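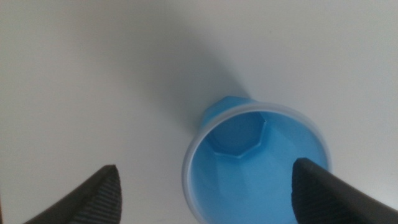

Why is a plastic cup shaped like that?

A cup has three main parts: the floor, the wall and the rim. Each part has a shape that affects how the cup works.

The rim

The rim is the ring around the opening. On thin plastic cups it is often thicker than the wall, or rolled over on itself. A ring of extra material is hard to bend, so the mouth stays round when you squeeze the sides. Thin plastic also lets some light pass through. Material that does this is called translucent. The edge of a coloured cup can look paler than the rest for this reason.

The wall

Most cups are wider at the top than at the bottom. This slope is called a taper. It lets one cup slide inside another, and it helps in the factory, where the cup has to come off its mould without sticking.

Some walls are smooth all the way down. Others have flat faces called facets. Two facets meet at a crease, and a crease stiffens thin plastic. You can test this with paper. Hold a flat sheet by one end and it droops. Fold it down the middle, open it halfway and hold it again.

The floor

The floor of a cup may be a circle or a polygon. A polygon is a flat shape with straight sides. One with eight sides is an octagon. A cup can have a floor with corners and still have a round mouth, because the wall changes gradually from one shape to the other.

How much does it hold?

The space inside a cup is its capacity, measured in millilitres (ml). There are 1000 ml in a litre. A cup with a capacity of 300 ml can be filled three times from a litre bottle, with 100 ml left over.

Try it

You need 2 plastic cups, one smooth and one with facets, and a torch.
Press the wall of each cup gently with one finger. Which bends more?
Press again close to the rim. Compare the results.
Shine the torch into each cup in a dim room. On the faceted cup, look for the creases between lighter and darker bands.

Words to know: rim, taper, facet, polygon, capacity, translucent.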